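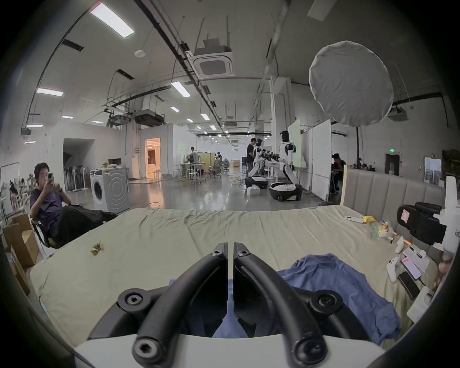 Irdale, 20th March

**Project report: why our gripper kept losing the cloth**

Our group is Ama Essien, Cempaka Menon and me, Ekua Tsikata, and we spent the term on the Quaye project, which sounds grand and mostly means picking up clothes from a bed. The idea was to teach cloth handling by doing it ourselves first with a hand-held gripper, so that the recordings could later be used to train an arm. I was so sure this would be the easy part! A bed, a sheet, a piece of crumpled cloth, two curved fingers. What could be simpler?

Well, we made 135 recordings and had to throw out 23 of them, and this report is mainly the story of those 23.

The fault showed itself as a kind of lag. You would squeeze, the fingers would close on the cloth, and the log would insist they were still open. Then a moment later the number would jump to fully closed, usually when the cloth was already up in the air. Played back, it looked as if the fabric had floated off the bed all by itself (Cempaka loved this and wanted to keep one for the title slide). A couple of times the cloth also slipped out on one side, and for a good while we believed the two problems were the same problem. They weren't, and that mistake cost us most of January.

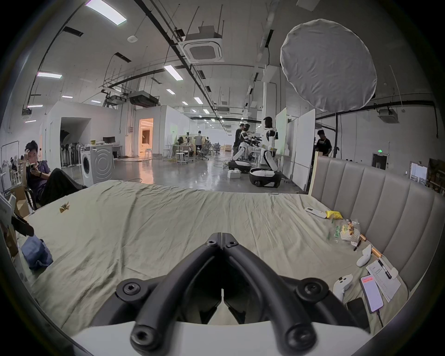 ## What we tried first

We blamed the sheet. It wrinkles a lot, and when you pinch a cloth on top of it you sometimes get a fold of sheet as well, so we stretched it flat before every take. It made the bed look very nice and changed nothing in the log. Then we blamed the software, and poor Ama went through the whole recording script line by line over two evenings, with a great deal of tea. She did find a spelling mistake.

It was Lamisi Mensah, our lab supervisor, who asked us to open and close the fingers slowly without any cloth at all and just watch the number. It stuck at 83 percent open every time, then dropped. So the fault was in the gripper, and we had been staring right past it for weeks.
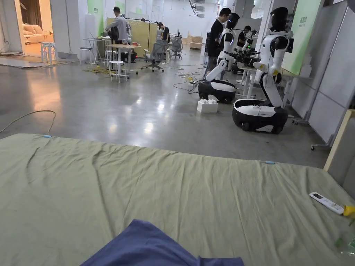
After that we took the gripper apart, which we should have done much sooner. The little magnet that the position sensor reads had come unglued and was turning a bit late behind its shaft. We cleaned it, glued it back and left it overnight. The next day we did six slow test closes and the number followed the fingers smoothly all the way down, and I may have cheered a little too loudly.

The slipping was a separate matter. One finger pad had worn smooth near the tip, and a new pair from the Jirura spares drawer took care of most of it. We still drop thin fabric now and then, and I don't want to pretend otherwise.

## What we would change

We now do the slow close before each session and write the lowest and highest reading in the notebook. It takes hardly any time. I'd also like the script to complain out loud when the reading jumps, and Ama has started on that, though it currently complains about nearly everything. The discarded recordings are saved in their own folder in case the next group wants to practice spotting a bad log.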